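Ticket: hand-held gripper kit, finger marker drops out when closing on tags and other thin stuff
Product: Plandix hand-held gripper kit, evaluation set
Site: Fumetville showroom
Status: open, waiting on customer
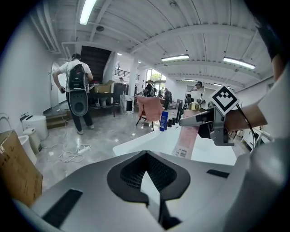
Chak-lun Chung: Got it, thanks. Before anything else, which firmware is on the grip, and did you redo the finger calibration after unpacking? The marker on the finger is what gives us the opening width. If the software loses it the width freezes at the last good value, and everything downstream looks fine until you play it back.

Customer: Firmware is whatever it shipped with. Will check. Calibration yes, did it on day one, passed. Not redone since.

Symptom again so it's all in one place. Pick up something thin (paper tag, card, flat pouch), close slow, width reads OK until almost shut, then sticks. Open again and it jumps. Bottles and boxes no problem at all. Only thin items.

We are supposed to decide on the full order by June so would like this sorted, or at least understood.

Chak-lun Chung: Understood. Can you send the session log, not the exported one, the raw folder. Also the version string, Settings then About, bottom line. And please look at whether the cable behind the marker can swing in front of it when you tilt the tool. On early brackets the clip sat too far forward.

Customer: Version string ends in 138. Raw folder uploading now, slow from here.

Cable: wiggled it, tilted every way I could think of. It hangs in a loop behind the marker and stays there. Taped it back anyway with masking tape. Ran 4 slow closes on a card. Same thing every time. So not the cable, I think.

Also unrelated, the quick start sheet says hold the button until the second beep. There is only one beep. Wasted a good while on that.

Chak-lun Chung: The beep thing is a mistake in the sheet, sorry. One beep on this version. I'll pass it on.

On 138 there's a known limit with the detection threshold when the marker is at a steep angle, meaning nearly closed. Has to do with lighting too. What do you have overhead? Long tubes give a stripe of glare across the white part of the marker and the corner finder gives up.

Customer: Long fluorescent tubes, yes, and daylight from big windows at the far end. Shiny floor as well, bounces everything. Can't turn the lights off for long, people are working in here and there's other gear being set up.

Tried it with the blinds question: no blinds.

Tried turning my back to the windows. Better. Not fixed. Width held on 2 out of 4, stuck on the others.

Chak-lun Chung: That's useful. Points to glare more than to the bracket. Please try the following in this order and write down what each one does.

1. Settings, Camera, turn auto exposure off. Set exposure one step darker than whatever it shows.
2. Wipe the marker with a dry cloth. No alcohol, it lifts the print.
3. Redo finger calibration in the spot where you really work, not at the desk.
4. Same card, slow close, same number of tries.

Don't change the threshold slider yet. I know it's tempting.

Customer: Already touched the slider before you wrote, sorry. It's back at default now.

Step 1 done. Picture noticeably darker but the marker looks cleaner in preview, edges crisp.
Step 2 done.
Step 3 failed first time, "finger not at rest". Had my thumb on the trigger. Second time passed.
Step 4: width held on all 4. Tried a paper tag next, also held. Then a flat pouch, stuck once near the end, then fine.

So mostly there. What is the exposure thing going to cost us in the recordings? Lo from our side will be going through the footage and will complain if it's dark.

Chak-lun Chung: One step is normally fine, shadows under tables get a bit muddy. If Lo finds it too dark, go back up half a step and recalibrate. Do recalibrate each time, even for half a step.

I have your raw folder. Looked at 3 of the sessions so far. The marker drops out exactly where you describe, last bit of travel, and always when the tool is tipped toward the windows. Matches.

There is a matte marker sheet we can mail. Same pattern, duller surface. Peel off the old one, line up the new one with the corner notches, recalibrate. No charge on an evaluation set. Want it?

Customer: Yes please. Send to the Fumetville address, attention Pernard desk, the main reception loses parcels.

Does the matte sheet come standard with the full kit? Because if we buy and then have to re-sticker every unit ourselves that's a cost, and I'd need to put it in my write up.

Chak-lun Chung: Asked. Units from the next batch ship with matte already on. If you order before that I'll have the sheets put in the box and note it on the quote, so you have it in writting.

Sheet goes out 1 March 2024. Leaving this open until you've tested with it.

Customer: OK. For the write up so far: comfortable to hold, grip on bigger items good, setup sheet needs fixing, thin items need care with light. Will add results when the sheet is on. Pouch still the one I'm least sure of, will do more of those.

Chak-lun Chung: Send me the pouch session too if it sticks again, raw folder as before. Status set to waiting on customer.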